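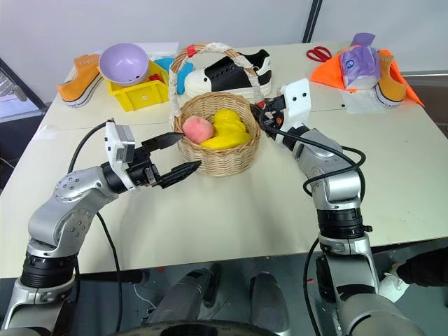

첨부 1. 바구니와 테이블 현재 상태 (손잡이 왼쪽 위에 빨간 태그 있음)

문의 제목: 라탄 느낌 둥근 바구니, 손잡이 끈 풀림이랑 빨간 태그 문의드려요
접수 경로: Brinside 고객지원 게시판
분류: 수납/바구니 > 사용 중 문제
상태: 처리 완료

최초 문의

안녕하세요! Padilla 둥근 바구니 쓰고 있는 사람이에요. 3월에 샀고요, 손잡이가 높은 아치형이고 거기에 하얀 끈이 땋은 모양으로 감겨 있는 그 모델입니다. 색은 제일 연한 거요.

증상부터 적을게요. 손잡이에 감긴 하얀 끈이 조금씩 돌아가요. 바구니를 들 때 손 안에서 끈이 스르륵 미끄러지는 느낌? 눈으로 보면 멀쩡한데 꽉 쥐고 비틀면 움직입니다. 그리고 작은 빨간 태그가 하나 달려 있는데 이걸 잘라도 되는 건지 모르겠어요. 혹시 끈 끝을 잡아주는 역할이면 잘랐다가 다 풀릴까 봐 무서워서 아직 그대로 뒀어요 ㅎㅎ

용도는 거실 하얀 테이블 위에서 자잘한 것들 모아두는 거예요. 지금은 분홍빛 복숭아랑 노란 장난감이 같이 들어가 있고요. 무거운 건 안 넣어요. 운동화 정리하다가 테이블까지 올라온 것도 있고 노란 수납함에 연보라색 그릇도 들어가 있어요.

상담 답변 1

문의 주셔서 감사합니다. 태그는 자르지 마시고 우선 아래 내용을 확인 부탁드립니다.
손잡이 양쪽 끝, 바구니 몸통과 만나는 부분에 끈 마감이 보이시나요?
끈이 도는 곳이 손잡이 전체인지, 가운데만인지요?
바구니를 물로 세척하신 적이 있나요?

고객 추가 글

확인했어요. 양쪽 끝 마감은 다 있고 한쪽은 아주 단단해요. 다른 한쪽은 손톱을 넣으면 살짝 들려요. 도는 건 가운데만이고요, 끝으로 갈수록 안 움직입니다.

세척은... 네, 한 번 했어요. 복숭아 하나가 물러서 바닥에 즙이 배었거든요. 물에 푹 담근 건 아니고 샤워기로 헹궈서 베란다에 세워놨어요. 생각해 보니 끈이 돌기 시작한 것도 그 뒤인 것 같기도 하고요. 처음부터 그랬는데 제가 몰랐을 수도 있어서 확신은 못 하겠어요.

참, 무게도 재봤어요. 평소에 담는 것들 다 올려서 1,000g 조금 못 나오더라고요. 이 정도면 괜찮은 거 맞죠?

상담 답변 2

네, 말씀하신 무게는 문제없습니다. 끈은 젖으면 늘어났다가 마르면서 자리를 덜 잡는 경우가 있습니다. 다음 순서로 해보시고 결과를 알려주세요.
바구니를 비우고 그늘에서 하루 이상 말립니다.
들리는 쪽 끝에서 시작해 끈을 감긴 방향으로 밀면서 조여 줍니다.
남는 여유분은 안쪽 틈으로 밀어 넣고, 목공용 접착제를 이쑤시개로 조금만 바릅니다.
집게로 고정한 채 다섯 시간 두었다가 떼어냅니다.
빨간 태그는 표시용이라 끈을 고정하지 않습니다. 떼실 때는 태그 고리만 자르시고 하얀 끈에 가위가 닿지 않게 해주세요.

고객 작업 기록

해봤습니다! 적어두면 다른 분들도 보실 것 같아서 좀 길게 쓸게요.

말리기: 그늘에 하루 반 뒀어요. 그동안 안에 있던 것들은 딴 그릇으로 피난 갔고요.

조이기: 첫 번째는 실패. 방향을 반대로 밀어서 오히려 더 헐거워졌어요. 끈 결을 자세히 보니까 제가 거꾸로 하고 있더라고요. 다시 방향 맞춰서 밀었더니 한 바퀴 정도 여유분이 끝에 모였고, 이걸 틈으로 넣는 게 제일 힘들었어요. 손가락으로는 절대 안 들어가고 Erow 코바늘 세트에 있는 제일 가는 바늘 뒤쪽으로 꾹꾹 눌렀더니 들어갔습니다.

접착: 조금만 바르라고 하셨는데 조금 많이 짰어요. 삐져나온 건 바로 닦았는데 한 군데 허옇게 남았네요. 하얀 끈이라 티는 거의 안 나요.

고정: 빨래집게 세 개로 집어뒀어요. 다섯 시간 채우고 뗐고요.

결과는 거의 안 돕니다. 세게 비틀면 아주 약간 움직이는데 들고 다닐 때는 전혀 모르겠어요. 태그는 결국 안 잘랐어요. 역할이 없다는 걸 알고 나니까 또 귀여워 보여서 그냥 두려고요.

그리고 하나만 더 여쭤볼게요. 과일 즙이 또 배면 어떻게 닦아야 해요? 엮은 틈이 촘촘해서 행주로는 잘 안 닦이던데, 칫솔 써도 되나요?

상담 답변 3

꼼꼼한 기록 감사합니다. 부드러운 칫솔에 물만 살짝 묻혀서 엮은 결을 따라 닦으신 다음 마른 수건으로 눌러 주세요. 샤워기는 피해주시고, 익은 과일을 담으실 때는 바닥에 키친타월이나 얇은 천을 까시면 좋습니다. 손잡이가 다시 헐거워지면 이 글에 이어서 남겨 주세요.

고객 마지막 글

천 까는 거 좋네요! Etix에서 산 면 냅킨이 몇 장 놀고 있어서 그걸로 깔아보려고요. 처리 완료로 바꿔주셔도 됩니다. 감사합니다~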